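4.2 What the written rules leave out

Most collection guides we read before starting this work treat a rule as settled once it is on paper. We are less sure. The Daltus handbook, which three of our four sites adopted without changes, has 63 rules for recording with hand-held grippers. Only 27 of them can be checked by someone who has the recording and nothing else. The others ask the operator to move "naturally," to "avoid hurry," or to pick homes that are "typical." We do not know how to audit any of those, and the handbook does not say.

The rule on motion is a good case. Rule 14 tells the operator to keep every handled object sharp and upright while it is between the fingers. It was written, as far as we can tell, with mugs and boxes in mind. Household tasks rarely look like that. Figure 3 comes from the table-clearing set recorded at the Parkalside site. The cutlery holder is tilted and blurred between open fingers, with utensils lying on the cloth under it. Under a strict reading of Rule 14, the episode is out. Under the looser reading used at Caltholm, it stays in, on the grounds that a policy trained only on tidy motion will meet untidy motion sooner or later. Both readings were applied in good faith, and both were logged as compliant.
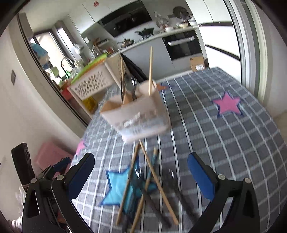 Figure 3. Table-clearing task, Parkalside. A translucent cutlery holder is in motion above crossed chopsticks and other utensils. The two reviewers disagreed on Rule 14.

4.3 Agreement between reviewers

To see how far this problem reaches, we drew 600 episodes from the 2,000 in the shared pool and had each one graded twice, first by Sevim Tekin and then by Vanderleia Xavier, neither of whom had recorded any of them. They worked from the version of the handbook dated June 10, 2021, and did not discuss cases until both had finished.

On rules that name something plain, such as whether both finger pads are in view, they seldom differed. On rules that lean on a judgment word they differed often, and talking it over did not always help. One reviewer took "clutter" to mean objects that block the task. The other took it to mean anything on the work surface that the task does not use. By the second meaning, a set of crossed chopsticks is clutter in one task and the whole point of another.

We would be careful about the usual remedy, which is to add more rules. Magalhães tried this in September, splitting Rule 14 into separate clauses for speed, tilt and blur. The clauses are easier to quote, but none of them gives a threshold, and operators there told us they had stopped reading past the first page. A longer handbook may only move the disagreement to a new place.

Our own suggestion is modest. Any rule that cannot be checked from the recording should be labeled as advice -- and should not count toward a claim of compliance. Rules that remain should each come with one accepted and one rejected episode from the same task. Borderline episodes should be kept with both grades attached, so that later users can decide for themselves. Whether this improves the trained policies is a separate question, and we have no evidence on it either way.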